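How Households in Plivodov Store and Use Dried Pulses
A student project report

Introduction

When I first told my family that I meant to spend a whole term on dried beans, peas and lentils, there was a fair amount of laughter round the table, and I can't really blame them. Pulses are the sort of food that sits at the back of a cupboard for so long that you stop seeing it. My grandmother cooked them twice a week all the same, and I wanted to know whether families in Plivodov still do, what they keep them in, and how much ends up in the bin.

The project grew out of our food and society module, and it was Dénes Magyar who suggested I keep it to one town and do it properly — advice I was very glad of by the end.

How the survey was done

I handed out 200 paper forms through the Ivon Street market and the two primary schools, and 153 came back filled in well enough to use. The form had 7 questions, most of them with boxes to tick and one with space to write as much as people liked (some went over the page, bless them). I also visited a few homes where the family had said they wouldn't mind a longer chat.

What people keep their pulses in

The largest group simply leave them in the bag from the shop with a peg or a rubber band on it. After that come glass jars, and then plastic tubs and bottles of every sort, very often ones that held something else before. People who used plastic liked that it was light and didn't break when dropped, while the glass jar households were proud of how their shelves looked and told me so at some length. 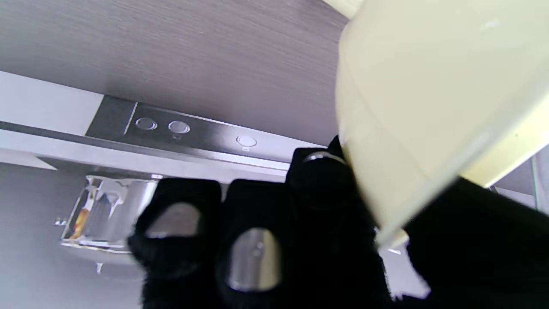
Mrs Mbeki wrote back that I had left out cloth bags altogether, that her mother had never used anything else, and that beans kept in a tub with a tight lid always smelt stale to her by spring. I had indeed left them out, and I added a line for them on the forms that had not yet gone out. Nine households ticked it, which was more than I expected.

Light was something hardly any of the forms mentioned. Green peas and mung beans fade if they stand on a sunny windowsill, and a see-through or half see-through container does little to prevent it. A closed cupboard is the easy answer, and most kitchens I visited had room in one.
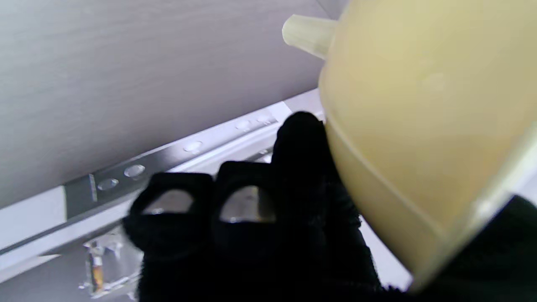
Fig. 2. A pale yellow plastic container, translucent enough to let light through.

Sorting and soaking

Older cooks nearly all sort their pulses by hand before soaking, and younger ones nearly all don't. A wide bowl came up again and again as the best thing for the job, as you can push the good ones to one side and see what is left. One lady at the Jenano flats does hers in front of the evening news and reckons she has found three stones in her whole life, but she isn't going to stop now.

Soaking was where people disagreed most. Overnight in cold water was the usual way, though a good many pour on boiling water and wait an hour, and a handful add bicarbonate of soda.

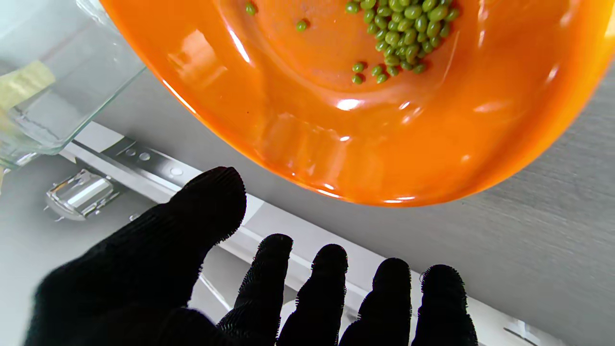
What gets thrown away

Very little, I am pleased to say. Most families could not remember the last time they had binned any dried pulses, and those who could had usually found weevils. Cooked leftovers were another matter, and they were thrown out far more often, mainly after a few days in the fridge. I would like to go back in August, when fresh peas and beans are about, and ask the same families whether the dried ones get touched at all in summer.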